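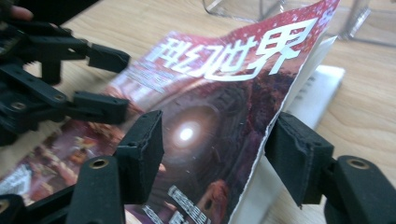
Picking up a magazine with the hand-held gripper. Cover bows in the middle, right edge lifts.

Parallel gripper buckles magazines, need it to take them flat

Posted by Nii Laryea in Home and Shared Workshop Builds

I'm building a hand-held gripper in our shared workshop at Istow. Black plastic linkage parts, metal-lined round holes, a squared contact pad on each side. The plan is to get the grip right by hand first and then bolt the same head to a small arm that will sort my magazines into boxes.

Boxes, paperbacks and jam jars are fine. Magazines are not. The photo has a copy of Science Fiction World (科幻世界) on the bench. I come down with one pad on the cover and the other against the edge, close up, and the paper buckles along the squeezed edge before the pads have a proper hold. The cover creases, and I'd like to keep these in good order.

Drive for the arm version will be a hobby servo on a Fernis board, 20 steps between open and shut. At 2 steps short of shut the magazine slides out. One further and it folds. I have tried slower closing, which changes nothing except how long it takes. Rubber on the pads made the creasing worse.

Is there a pad shape that will deal with this, or do I need to come at the magazine some other way? I would prefer to keep the linkage as it is. It took me most of July to get the play out of it.

Itziar Ibarra

The pad shape is secondary. You are loading a thin sheet stack in compression across its width, and it will buckle at a very low force. A magazine has almost no stiffness in that direction because the pages can slide over each other. Rubber made it worse because the pad no longer slips, so all of the closing travel goes into the bow.

Grip it through the thickness. One pad goes under, one goes on top, and the closing force then presses the pages together. To get a pad under it you need a lip:

Cut a strip of spring steel or stiff plastic sheet, a little wider than the pad.
Fix it to the lower face of one pad so that it sticks out towards the other.
Chamfer the front edge on the upper side only. Leave the underside flat or it will ride up.
Turn the head so the lip lies along the bench, and push it in at the spine. The spine is the stiffest edge and the pages can't fan open there.
Close with the other pad from above.

Your linkage can stay as it is, but the wrist will have to roll through a right angle, so check the cable run before you fit it to the arm. Also take the rubber off the lip. Keep it on the upper pad.

If the lip pushes the magazine along the bench instead of going under it, put a low stop behind it. A length of batten screwed to the bench will do.

On the steps: 20 over the full travel is coarse. Most of the travel is wasted on opening wider than you need. If the board lets you set the end points, bring the open end in and you will get finer steps over the part that matters.

Knut Buschmann

Use suction. I have a Salcedo pump and one cup, and it picks up anything with a glossy cover. Cost me less than the servo.

Consuelo Urquijo

Suction on a magazine lifts the cover and leaves the rest hanging from the staples or the glue. It can work with several cups close to the spine if the issue is thin. I would not do it with anything I wanted to keep.

I went the same way as Itziar on a record-sleeve sorter, with one difference. I didn't lay the sleeves flat at all. They stand on edge in a slotted tray and the pads close on the two faces, so no lip is needed and the wrist never rolls. If you control how the magazines are presented to the arm, this is much the easier job. If they arrive in a heap on the bench, you need the lip.

Two things from that build. Limit the current to the servo so it stalls before it crushes; the step count then hardly matters. And make the pads taller than you think, as a short pad lets a floppy magazine fold over the top of it. Mine were printed in Lident filament with thin cork glued on. The machine has done 1,749 sleeves, and the cork was replaced once, at 309, when I had used the wrong glue.

Comments

Nii Laryea: Cut a lip from an old feeler gauge this evening. It goes under at the spine with the batten behind. Still catches on the free edge if I come in from that side, so spine only for now. Will try the end points next.

Cúc Quách: Which thickness of feeler gauge? I have the same trouble with sheet music.

Nii Laryea: The thickest in the set. The marking has worn off. The thin ones bent.

Knut Buschmann: Mine lifts sheet music without trouble.

Consuelo Urquijo: One sheet or a bound book?

Knut Buschmann: One sheet.

Contact us | Copyright the site and its posters | Back to top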